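Do you need a conveyor belt on your workbench?

I have been suspicious of tabletop conveyors for as long as I've known they exist. They look great in a catalog. Then you get one on the bench and it eats all the space you used to work in, and the parts still have to be put on one end and taken off the other.

Tomás Matos disagrees with me on this, loudly, and has since October. His argument is that sorting small parts is miserable work and a belt gives it a direction. Mine is that a table already has a left and a right. We went back and forth for weeks and then I agreed to take a proper look at a bench laid out his way: brown paper over the top, blue tape in a grid, green conveyor across the middle, push-button switches and orange cylinders to sort.

I'll start with the switches, because they bother me most. These are the panel-mount kind, with a colored cap, a collar, a body and then a contact block hanging off the back with screw terminals. They're lovely to press. They are terrible to store. They don't stack, they don't stand up straight, and the terminals catch on everything. I have a drawer of 29 of them at home and it opens maybe half the time.
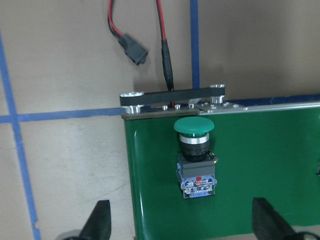
Tomás says a belt solves this. I say a belt moves the problem a foot to the right. If you put a lopsided switch on a moving surface you'd better have something at the other end to catch it, and now you're buying that too. Lucie Lapointe, who sells me most of my bits and has no reason to talk me out of spending money, thinks I should just get a deeper drawer.

The cylinders are another story. Anything round wants to roll, and I would never put one on a bare belt without some kind of side rail or a carrier. I asked Tomás about this and got a long answer about belt speed. I did not find it convincing.

What I did like, and I went in ready to like nothing, was the tape. Blue painter's tape on brown paper costs next to nothing, and once you have squares you start putting things in squares. I tried it on my own bench that same week, 18 squares, and I've kept it. The shallow trays are fine too. Trays are always fine. 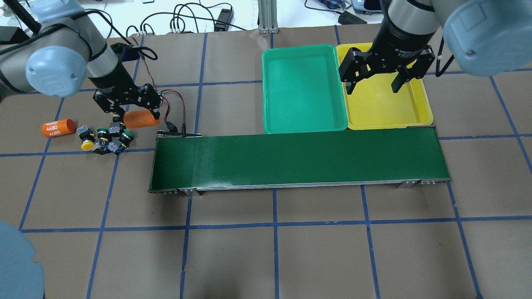 Switches and cylinders at one end, trays up top, and the belt taking the middle of the table.

So no, I'm not getting a conveyor. Jaime Carrilho has offered me his old one for the price of the postage, and I've told him to ask me again when I've cleared the drawer.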